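Okay, as promised, the old desktop thread! I've been taking apart a retired office tower at the kitchen table most evenings in July and I have never had this much fun with a screwdriver. Long one, get a drink.

1/ Background: my friend Nidia Giraldo's office cleared out its storage closet and was going to send the towers off for recycling. I asked if I could have one first. She said take the ugly one. I took the ugly one, and I love it.

2/ No plan to turn it into a gaming machine or anything like that. I want it clean, quiet and running something light so my dad can write his letters and look up train times. That's the entire spec!

3/ Tools so far: one Phillips screwdriver, a soft paintbrush, a can of air, a roll of masking tape and an egg carton. The egg carton is the best tool I own. Every group of screws gets its own cup and a bit of tape saying where it came from.

4/ If you've never opened a desktop, the side panel is the whole mystery. Two screws at the back, slide, lift. I had built it up in my head for years and it took less time than opening a jar of pickles.

5/ Unplug it first, obviously. Then hold the power button down for a few seconds with the cord out. Tanvir Selvanayagam taught me that back when we shared an apartment and I still do it every single time, even if I only stepped away to answer the door.

6/ Before you pull anything, take pictures of the cables. Then take more. I had 49 by the end of the first evening and I still had to guess at one little two-pin plug.

7/ And then you get to the board. I know it's only a circuit board but LOOK at it. I spent a good ten minutes with my chin on my hand just following the traces.

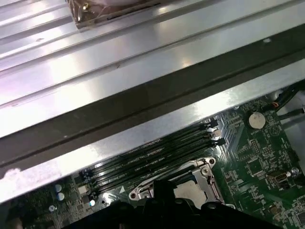

Four memory slots side by side, the CPU socket in its metal bracket, and the coin cell over on the right.

8/ The memory slots are my favorite part, probably because they're the easiest to understand. Push the latch, the stick pops up. Put it back, line up the notch, press until it clicks. It's so satisfying that I did it a few extra times for no reason at all.

9/ Small thing I learned: the notch on a memory stick is off center, so it only goes in one way. If it's fighting you, turn it around. Don't lean on it. (I leaned on it. It was fine. Don't lean on it.)

10/ The coin cell keeps the clock going when the computer is unplugged. If an old machine keeps insisting it's some year long gone, try a new one before anything else. They cost next to nothing and you can get them at the grocery store. Check the number stamped on the old one and buy the same.

11/ That silver bracket around the CPU socket is the part I was most scared of, and I still am a little. On a socket like mine you do not want to touch what's inside it, ever. Fingers, brush, sleeve, nothing. I clean around it and hold my breath like I'm defusing something.

12/ Evanthia Kouris asked whether I wash the metal parts. The loose ones, yes! Anything that comes off completely and has no wiring on it gets warm water and dish soap, then a towel, then a whole night on the rack. Anything still attached to the case gets a barely damp cloth and patience.

13/ Bare metal shows everything, by the way. Every fingerprint, every smudge. Under the kitchen lamp it glares so much that I keep having to move my head to see what I've missed. I've started doing the last wipe by the window at 9 in the morning and it's a lot easier.

14/ For the board itself: dry brush only, light strokes, board tilted so the dust falls away from you. Short puffs of air with the can held upright. If you tip the can it spits cold liquid and you will say a word your dad doesn't like.

15/ Cables. Oh, cables. There's a point where it's just a nest of wires in a hole and you wonder who did this. Do them one at a time. I route each one along an edge, fasten it loosely, and only snug everything up once it's all in. Three evenings, and I enjoyed two of them.

16/ Money so far: 15 dollars. That's the air, a new coin cell and some thermal paste, which I have not used yet and am slightly nervous about. The tower was free and the egg carton came with eggs.

17/ A few of you asked about thermal paste, so here's where I've landed after way too much reading: clean off the old stuff completely, use a small dab, let the cooler spread it. Régis Marchal swears by a thin line down the middle. We have agreed to stay friends.

18/ Still on the list: find out what the mystery two-pin plug is for, put the memory in for good, get the cooler on, close it up and see if it starts. I'm expecting to open it again at least once. I'm kind of hoping to!

19/ If you've got an old one in a closet, please go and open it. Worst case, you learn what's in there and recycle it anyway. Take the drive out first, whatever you decide.

20/ Dad has already picked his wallpaper. It's a photo of a tractor. More when the cooler's on - and if you know anything about two-pin plugs with one white wire and one black one, my replies are open.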